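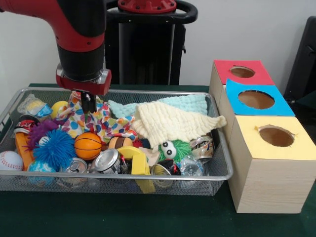

One parent felt the two-week loan was far too short, specially for jigsaws, and could it go up to four. General agreement from the front rows. Point taken under item 3, see below.

BRULTON TOY LIBRARY
Minutes of the spring meeting, small room, 7.15pm

1. Apologies
Two from Quinlan, one from the school. Quorum reached, just.

2. Minutes of last meeting
Agreed, with one change: "bouncy" in item 6 should read "bounty" (the bars, for the raffle). Signed.

Matters arising – key to side gate still missing. New one cut, £2, paid from petty cash. Sign for the door still not up.

3. Loan periods
Long discussion. At present everything is two weeks, one renewal. Proposal was four weeks for puzzles and construction sets, two for the rest. Against: the big sets are what people queue for, four weeks is ages if you are next on the list. For: families coming over from Quinlan on the bus can't always make it back in a fortnight.
Compromise: four weeks unless someone has it reserved, then back to two. Carried, one against. Cards to be reprinted once the old ones are used up, not before.

4. Membership
112 families on the books. Up on the autumn. Several have not borrowed anything since Christmas and will get a letter. Not a telling off, just asking if they want to stay on.
Question whether grandparents can join in their own right. Yes, they always could, the leaflet doesn't say so. Leaflet to be changed.

5. Money
Balance is healthier than it was. Grant from Lillasik came through, 3000, must be spent on stock or shelving and not on rent. Receipts needed for all of it. 200 to be held back for spare parts and batteries.
Rent goes up in June. Letter from the landlord passed round. Feeling was that it's still cheaper than the Grarport rooms, and those are up a flight of stairs, no good for buggies. Stay put for now, look again in the autumn.
Late fines – raised less than the cost of chasing them. Drop them? No decison. Next time.

6. Stock
Shelving first, then toys. Quote wanted for low units along the long wall, children should be able to reach the bottom two shelves. Second quote also wanted, Grarport joinery firm suggested.

Wish list so far: more for under ones, a second train set, anything for hand strength and sorting, dressing up in bigger sizes. No more soft toys please, they can't be got clean and we have bags of them.

Request for more simple homemade things, posting boxes and so on. Several said their children get more out of these than out of the bought ones. Cost is next to nothing. Making session agreed for May, bring boxes, glue and paint.
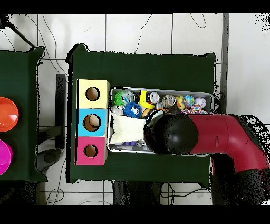
Card cubes with round holes, and a tray of toys and small objects.

Safety: anything with small parts to be kept in the tall cupboard and lent to over threes only. Labels on the lids please, not on the bags, the bags get swapped.
Missing peices – borrowers to say when they bring a thing back, no blame. Too many sets found short by the next family.

7. Opening hours
Saturday closing at noon is a problem for people who work mornings. Try 1pm through the summer term, review in September. Needs two on the desk for the extra hour, rota going round, put your name down before you leave.

8. AOB
Kettle has died. New one to be bought.
Quinlan playgroup ask if they can borrow as a group. Yes in principle, up to six items, one named adult to sign. Form to be drawn up.
Please park on the road and not in front of the bins.

Next meeting in June, same room, 7.15pm. Closed 8.50pm.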